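Gripper comparison at the Skirkholm bench: frequently asked questions

Last updated Sep 22, 2021

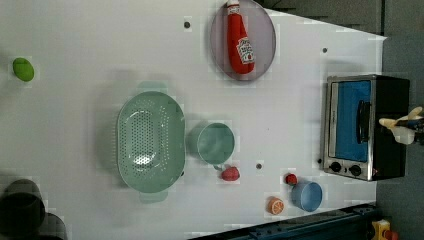
We are comparing two grippers on the same arm, with the same camera and the same set of kitchen items. These are the questions we get most often from people who have read the results table or want to send us a gripper of their own.

Which grippers are in the comparison?

The Candier, a two-finger parallel gripper, and the Cuevas, which has two fingers with a curved linkage. Both came with the makers' standard fingertips and we have left them on. A third, the Allon, is due in October and will go through the same runs.

How many attempts have you done?

332 with the Candier and 330 with the Cuevas. The two missing attempts on the Cuevas were stopped when the controller lost its connection. We left them out and did not repeat them.

What counts as a success?

The item has to leave the surface, stay in the fingers while the arm moves to the drop point, and be let go there. If it slips but is still held at the drop point, we count it and put a note beside it. If the fingers push the item somewhere else and then pick it up on a second try, that is a fail.

Why kitchen items and not test blocks?

Blocks are easy for both grippers and the scores come out nearly the same. A table with a colander, a mug, a bowl, a ketchup bottle on a plate and a few small pieces such as a strawberry and an orange slice gives a much wider spread of shapes. The mug and colander can be taken by the rim or by a handle. The bottle has to be lifted without dragging the plate along.

Does the colour of the table matter?

It does for the camera. Pale items on a white top are harder for it to outline, and the light blue bowl gave us more trouble than anything red. We have kept the white top so that older runs can still be compared with new ones.

There are small dark spots on the table. Do they confuse the camera?

They did at first. The software took one for an object and sent the arm to it. We now mask them in the settings file. If you copy our setup, make your own mask, as ours will not line up with your table.

Are the items put back in the same places each time?

No. We use 115 layouts, stored as overhead pictures, and set the items out by hand to match. Each gripper gets the layouts in the same order. Small differences in placing are bound to creep in and we have not tried to measure them.

Is the toaster oven part of the test?

Only in the second half. The arm has to take the door handle and open it. The knobs are not scored. The oven is never plugged in.

Which gripper is better?

It depends on the item. The Candier did better on the small things and on the orange slice. The Cuevas was steadier on the bottle and on the rim of the mug. Neither was good with the colander when it was approached from the side, and we would not choose between them on that item.

Did you change the grip force between items?

No. One setting for each gripper, fixed before the first run. Tuning it for each item would raise both scores, and we may do that as a separate set later.

Can I use a different arm and still compare my results with yours?

Up to a point. The lift part should carry over. The move to the drop point depends on how smoothly your arm speeds up and slows down, so list your arm and its speed limit with your scores.

How long does it take to swap grippers?

Less time than the calibration that follows. The Candier and the Cuevas differ in length, so the camera and arm have to be lined up again after every swap. Skipping this gives you misses that look like gripper faults.

Can I have the raw logs?

Yes. Write to the bench address on the contact page and say which gripper you want. Logs from before the camera mount was moved are kept in a separate folder and should not be mixed with the later ones.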